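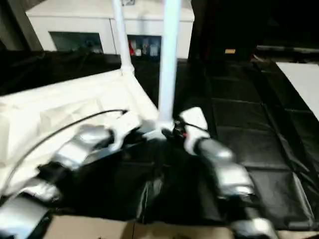
Flat-pack is still the hard bit

I keep a list of chores I'd hand over tomorrow if a machine would take them. Hoovering went years ago. Putting furniture together is still near the top, and after a long look at a two-armed robot working on white legs and a white base, I think it stays there a while.

People assume lifting is the trouble. It's lining things up. A leg has to meet its corner straight, and a long leg makes a small tilt at the bottom into a big one at the top. I get this wrong myself – two hands, good light, a mug of tea – and I've been at it since my first flat in Trulell.
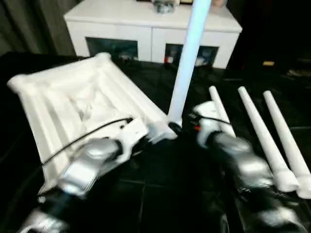

Neelam Bhatt thinks I'm being too hard on them. She wrote that a factory arm can repeat one movement 2,000 times without complaint, and that a home robot only needs to manage each job once, slowly, while you're out. Fair enough. But the factory arm gets the same part in the same spot every time, and my living room doesn't work like that. Cloth is worse again, as it never lies the same way twice. 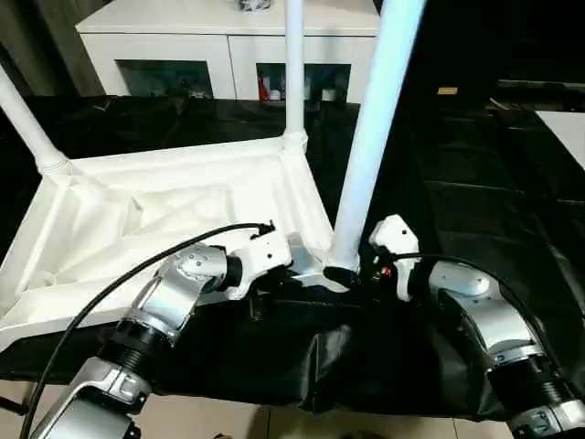
Two grippers, one leg and the corner it belongs to.

What I'd want before paying for one is simple. It should do all 4 legs without me in the room, and it should stop when something is crooked. I'd put up with it taking all afternoon. I wouldn't put up with a wobbly stool.

I'll look again in July. Until then the bookcase for the landing is mine to build, and it's still in its box.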